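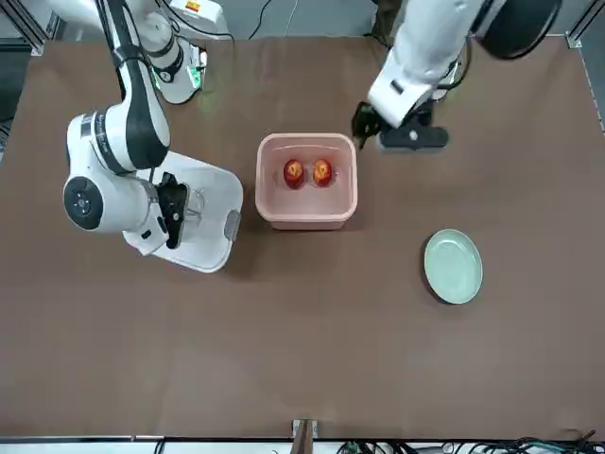

*Bench, both arms, one in the basket.*

6/13/25

OK, spam call notes, before I forget half of it. I spent most of the morning on the caller ID side again and I think I finally understand why Colton's phone lit up with our own front desk number last month.

Short version: the number on your screen is whatever the calling side typed in. The network can attach a signature that says "yes, this customer really owns that number," but the signature only survives if every carrier along the way passes it on. Our old desk line goes through a box in the closet that strips everything. So a call with a perfectly good signature and a call from some guy with a laptop look exactly the same by the time they reach us. Great!

What I did:

- Pulled the call log from the Trarden box (the new one, not the one Lucie labeled DO NOT TOUCH) and exported the last 1,000 incoming calls.
- Ran them through the little matching script Melina wrote. It needed one fix, the dates were coming in day first and it was quietly throwing out half the file. Melina, I put the fix in the shared folder, please shout if I broke your sorting.
- Flagged everything where the first six digits match our own number. Neighbor spoofing, the old favorite.

385 of them got flagged. That's a lot more than I wanted to see. I listened to whatever voicemail was attached (63 messages, I now know more about extended car warranties than any person should) and sorted them by hand into real, junk, and can't tell. The can't tell pile is mostly silence and somebody breathing. Or a fan. Gearóid thinks fan.

The annoying part is that a few of the flagged ones were real. Diane's dentist is down the road and shares our prefix, so a dumb prefix filter would have eaten her appointment reminder. Same with the supply place, Nosanby, who call from a different extension every single time and never leave a name. If we'd switched on the block rule like I wanted to in the spring we would've missed both, and I would've heard about it from Diane until September at least.

So no blocking by prefix. I'm writing that down in case I get tempted again.

Tried instead: send flagged calls to a recording that asks the caller to press a key and say who they are. I called it from my cell, from the break room, and from the Flitent test line with a faked number (one of our own, relax). Cell went through fine. Break room went through fine. The faked call also went through fine, because of course I pressed the key like a polite person. An autodialer wouldn't, or at least most of them wouldn't, but I can't prove that from my chair. Need a day or two of live traffic.

One more thing on the recording. The first version used my voice and Lucie said I sounded like I was being held somewhere. She redid it and it's much better, though she says "please press 2" so fast that I missed it twice. Slow that down.
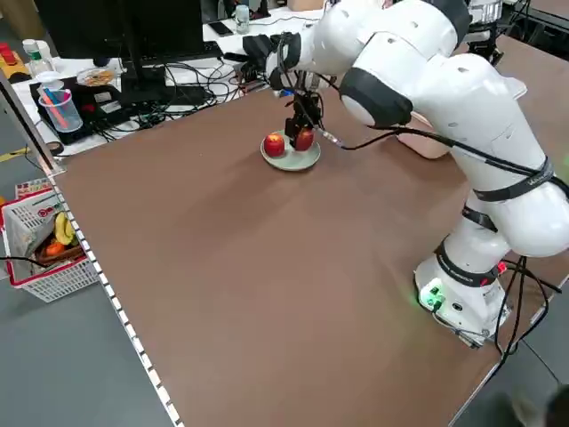
## Stuff still open

The closet box. Gearóid says Sandhu can swap it for one that keeps the signatures, but he's waiting on a quote and I'm not holding my breath. If it happens, most of what I did today gets simpler, and I could sort on the signature first and only send the unsigned calls to the recording. I'd still want the recording. A signed call only tells you the number is real, and plenty of junk comes from real numbers that somebody rented for an afternoon.

Colton asked whether we should tell people to stop answering unknown numbers altogether. I said no, and I'll stick with it for now. Let it ring to voicemail if you're busy, call back on a number you already have, and never read a code out loud to anybody who phoned you first. I'll put that on one page by the phones. (Diane wants it in big type. Fine.)

Also: the log export drops the seconds on anything under a minute, so I can't tell a one-second hangup from a short real call. Those hangups are what I most want to look at, I suspect they're just checking which lines are live. There's a setting for it somewhere in the Trarden menus, and I found it once and didn't write down where. Melina, if you know, put it right under this.

Leaving the recording on overnight with Lucie's version. Log is in the shared folder, same name as last time with a b on the end.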